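Suture practice bench: progress report, winter through July
To: Archana Vishwakarma, Hindlow Fund
From: Chukwuemeka Ogbonna, Kundevska Skills Room

Hi Archana,

You asked for the plain version this time, so I'm leaving the spreadsheet to Paavo (he'll send it separately, with the receipts) and just telling you how things stand with the closure work. It's been a good stretch, mostly. A couple of things slipped and I'll get to those too.

First, the tissue. When I last wrote we were still fighting with our old supplier and getting pieces that were either too thick to take a needle nicely or so thin that the first stitch tore out. We moved the whole order over to Rai in the spring and I wish we'd done it sooner! The pieces come in evenly cut, they keep their moisture through a full session, and the surface has enough give in it that people have to think about how they handle the edges. We've ordered 220 pieces since the switch and have used 200 of them. The rest are set aside for the August group, and Priit has them labeled by batch so we can tell if one delivery behaves differently from another.

Second, the exercise itself. We've settled on a single straight incision, closed with interrupted stitches, each one tied and cut before the next goes in. I know the original proposal had a running closure as well, and that's still on the list, but Onni made the case for doing one thing properly and I think he was right. With interrupted stitches you can look at each knot on its own and talk about it — where the bites went in, how long the tails were left, whether it sits on the line or off to one side. It's much easier to give useful comments that way, and people seem to take them better too.

Third, the scoring. This took longer than anything else in the period. Our first sheet had far too many boxes on it, and when Priit and Onni scored the same closures separately they came out with different answers all over the place. The new sheet asks about knot position, spacing, tail length and how the edges meet, plus a line for anything odd. They rescored 80 older closures with it in June and the disagreements dropped to a level we can live with. Tail length is still the one they argue over. Onni likes them short and even. Priit doesn't mind a long one as long as the knot is sound. I've asked them to agree on a number and write it down, and I'm told it's coming.

Below are three views of one closure. It's partway along, with three knots tied.
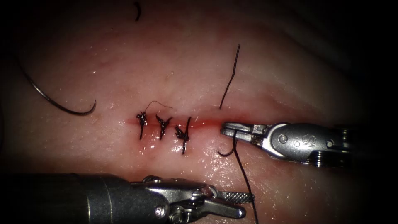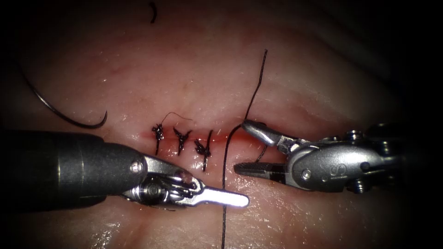
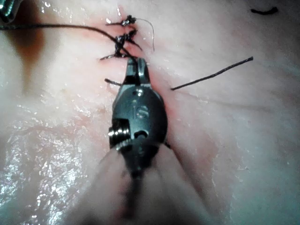
Three knots along the incision, in three views. In the last one the line runs up and down, with the knots one above another.

If you look at the tails in the first view you'll see what the arguing is about. They're not matched, and the right-hand knot has a longer one hanging down below the incision. The spacing I'm happy with. In the second view the middle knot has its ends fanned out like a little star, and the fine strand looping over the first two knots is the sort of thing that goes on the "anything odd" line. We didn't have anywhere to put a note like that on the old sheet, so scorers either ignored it or took points off somewhere unrelated.

The close view has turned out to be handy for teaching, by the way. When I talk people through knot placement I like to have the line running away from me, and it's a good way to get them looking at the knots one at a time.

On to supplies. Thread and needles came from Clameck as planned, and we've stuck with black thread throughout. I did look at a cheaper pale one in May but it was miserable to see against the pink and I sent the sample back. We went through more needles than I'd budgeted for, mainly in the first few weeks when everybody was getting used to the new tissue, and that line is over by $220. I've covered it from the printing money, which we barely touched. Please let me know if you need a form for that or if this note will do.

The picture library is growing faster than I expected. We have 1156 stills sorted and named now, all from the closure exercise, and Paavo has been through them once to pull duplicates. What we don't have yet is a decent way for the trainees to look things up on their own. Right now they ask Paavo, and Paavo is a patient man, but he'd like his afternoons back.

What slipped: the running closure (see above), and the short handbook, which I'd promised you for the end of June. I have a draft of the first half. The section on knots is done and I'm pleased with it, but the section on handling tissue edges needs rewriting after the switch to Rai, as half my advice was really about coping with bad material. I'd like to move that to the end of September if you can stand it.

Coming up next:
The August group, with the remaining tissue and the new score sheet from the first session.
A second round of paired scoring, this time with the tail length rule written in.
First trials of the running closure, just Onni and Priit to begin with.
The handbook, all of it.

One request while I have you. The storage fridge is full every time a delivery arrives, and we end up juggling shelves for an hour. There's a little left in the equipment line and I'd like to put it toward a second small one. Paavo has a quote and can forward it whenever you're ready.

Come by in August if you can! Mornings are best, we usually have people at the bench by 9:30.

Chukwuemeka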